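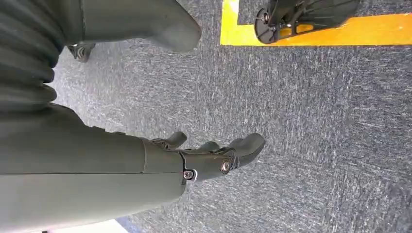
Chapter 6
Learning From the Wrist

I used to think a robot's hand needed a good view from above. Then Nanami Tanabe, my lab mate at Cestbridge, talked me into a wrist camera, and I spent all of February eating my words (happily!). We recorded 1,619 short demonstrations and trained the same policy twice, once with the overhead view and once with the wrist view added. The second one needed 70 fewer demonstrations to reach the same score, and I made her run it again before I'd believe it.

So in this chapter we'll build that comparison ourselves. We start with how to line up the two video streams in time, which is fussier than it sounds, and then train on 3 small tasks. Keep your notes from Chapter 5 handy, you'll want the calibration steps.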